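Home lab bench > Glassware and storage
Thread: Drying test tubes upside down in an acrylic rack - yes or no?
Posted Nov 3, 2018 by Bontu Gudeta

Okay, so I've been slowly putting together a little bench for my soap and water testing hobby (pH, hardness, that sort of thing) and I've hit a question I can't settle with my sister, who teaches chemistry and has opinions. When you put test tubes away, do you store them mouth down or mouth up?

I've always done mouth down because it keeps the dust out. She says that's fine on a peg rack but wrong in a rack with holes, and that I'm going to chip every rim I own. The rack is a clear acrylic one from Kisetti, paid 14 dollars for it back in April and it's been great apart from going a bit cloudy on the bottom plate where I scrubbed it with the wrong sponge. 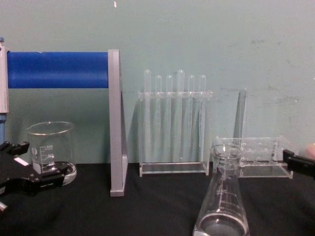
Tubes bottoms up in the acrylic rack, beaker to the left.

I've got six in there and they stand nicely, so I don't really see what the problem is. I do like how it looks against the black top - glass just disappears on my old white counter and I was forever knocking things with my sleeve. Anyway, mouth down, mouth up, what does everybody do?

-----

gallonjug
Mouth down, always. Dust is the enemy. I pulled out a tube last winter that had been sitting open in the garage and there was a whole spider living in it, very settled, I felt bad evicting him.

-----

Přemysl Kadlec
I'm with your sister, sorry. The trouble with a flat base plate is that the rim sits right on it, so a wet tube can't drain or get any air. You wash, you rinse, you stand it in the rack, and the next day there's a ring of fog inside and a water mark on the plastic. If they are bone dry when they go in, fine. For drying get pegs.

Also what did you scrub it with? Acrylic hates the green side of the sponge, and it hates alcohol even more. Mine crazed all over after one wipe with isopropyl.

-----

Bontu Gudeta
It was the green side. I know, I know. And yes, I do get the fog ring! I thought I was rinsing badly. So maybe dry them somewhere else first and then rack them?

-----

mrs_pipette
That's what I do. I have a folded dish towel in a loaf pan and the tubes lean in there overnight, then they go in the rack mouth down in the morning. Cost me nothing. I don't buy the chipped rim thing at all, I've had the same set for years and the only ones I broke I broke in the sink.

-----

Přemysl Kadlec
Towels leave lint though. Hold one up to the window after a night in a towel and tell me it's clean. If you're doing hardness drops you want it cleaner than that.

-----

mrs_pipette
It's pool water, Přemysl.

-----

gallonjug
lol

Bontu, is that beaker any good? I need a new one and the choices seem to be Schouten, which is pricey, or the Gestia set, which comes in a bag with no padding and half the reviews are photos of broken glass.

-----

Bontu Gudeta
It's been fine for me! Thick base, so it doesn't tip when I stir, and the white numbers have stayed put so far. I only use it for mixing, I wouldn't trust the lines for measuring anything I cared about. I got it secondhand so I can't tell you which of those it is, there's no box.

-----

rusty_burette
Never measure with a beaker. Get a cylinder. I have the Irnex one in plastic and I've dropped it more times than I want to admit.

On the original question, I go mouth up with a strip of foil pressed over the top of the whole row. No dust, no fog, and I can see at a glance which ones are clean because the clean ones are the ones with foil. You do have to actually put the foil back, which I forget maybe half the time.

-----

Přemysl Kadlec
Foil is a good answer. I'd still want pegs for the drying.

-----

Bontu Gudeta
All right, I'm going to try the loaf pan but with a coffee filter in the bottom instead of a towel (lint compromise, please don't fight) and then rack them mouth down once they're dry. If I still get the fog I'll order pegs. My sister has been told and she is unbearable about it.

Does anyone know if the cloudy plate can be polished out, or do I just live with it?

-----

gallonjug
Plastic polish, soft cloth, small circles. It worked on my fish tank lid. Took forever though, put a movie on.

-----

Related threads
Hard water spots on glass that won't come off with vinegar (338 replies)
Show us your bench - the big photo thread (3,676 replies)
Plastic or glass graduated cylinder for a beginner?
Where do you keep your droppers?

Contact the moderators | Forum rules | Copyright 2018, posts belong to their authors | Back to top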